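Badska opens clip and fastener sorting bench for reused office supplies

NOVEMBER - Badska, the office supply reuse service, has opened a sorting bench for paper clips, binder clips and other small fasteners that come in with donated office goods. The bench is at the Amarasinghe building, on the same floor as the stationery store, and handles the items that most often end up at the bottom of a box.

Offices that move or close usually send Badska their furniture, binders and unopened paper first. The small things follow in drawer trays, envelopes and coffee mugs. Until now, mixed fasteners were weighed and passed on for scrap metal. Under the new arrangement they are sorted by hand and go back out to schools, libraries and community groups that ask for them.

"A paper clip will last for years if it isn't bent out of shape," said Sofia Sarantis, who manages small goods at Badska. "We were sending perfectly good clips to be melted down while the school down the road was buying new ones."

Sorting is done on an ordinary table. A batch is tipped out in the middle, and the sorter works through it a few clips at a time. Paper clips go into a small divided container. Binder clips are set aside and checked separately for weak springs and loose handles. Anything rusted or badly bent still goes for scrap.
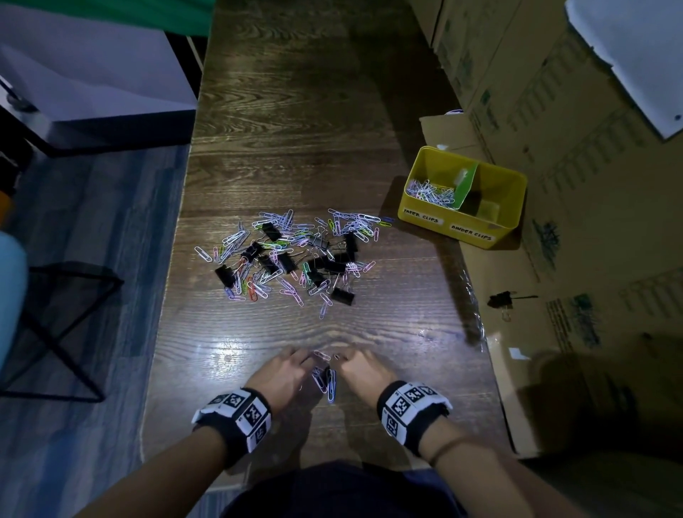
Paper clips and black binder clips in a mixed pile at the sorting table.

In the first run, Badska sorted donations from 27 offices. The bench packed 1,664 paper clips and 966 binder clips for reuse. Plain metal clips were the easiest to place, while the coated colored ones were requested mostly by elementary schools and after-school programs, where teachers use them to tell one set of papers from another.

Clips are packed in the containers they arrive in wherever those are sound. Old tins are wiped out and used again, and lids are matched up when a lid can be found. Groups that order through the Honasent catalog can choose plain, colored or mixed. Binder clips are listed by size and are packed separately from paper clips, as the larger ones tend to flatten the small clips in transit.

Badska tried sorting by color as well as by type when the bench was being planned. Pale shades were hard to tell apart under the overhead lights, and the work slowed down a good deal. The present method keeps the colored clips together in one mix unless a group asks for a single color. Requests for a single color are accepted but take longer to fill.

"People tend to chat while they sort, and that's fine," Sarantis said. "The thing we ask is that they finish the batch on the table before they open another one. Once two batches run together we can't tell the donor what happened to theirs." 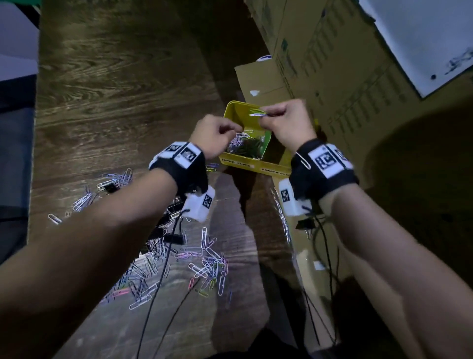 Can offices send in clips that are already mixed together?
Mixed clips are welcome, and there is no need to separate them first. Please take out staples, thumbtacks and push pins, and close the container well before sending it.

Donors receive a short note after their batch has been sorted. It lists what was kept and what went for scrap. Offices that would like their container returned should write their name on the bottom, as lids are often swapped during packing.

The bench takes paper clips, binder clips, bulldog clips and brass paper fasteners. Rubber bands are not accepted, as older ones crumble and stick to the metal. Staples in unopened boxes can be sent to the main stationery store at the same address.

Drop-off is at the side entrance of the Amarasinghe building from 9 a.m. to 4 p.m. Donations that fit in a padded envelope can also be handed to the Vulow delivery driver during a regular pickup. Larger amounts should be arranged ahead of time with the small goods desk.

Schools, libraries and community groups can place one fastener order per term through the Honasent catalog. There is no charge for the clips. Orders are limited to 2 containers each while stocks are being built up, and the limit will be looked at again in the spring.

Media contact: Sofia Sarantis, Small Goods, Badska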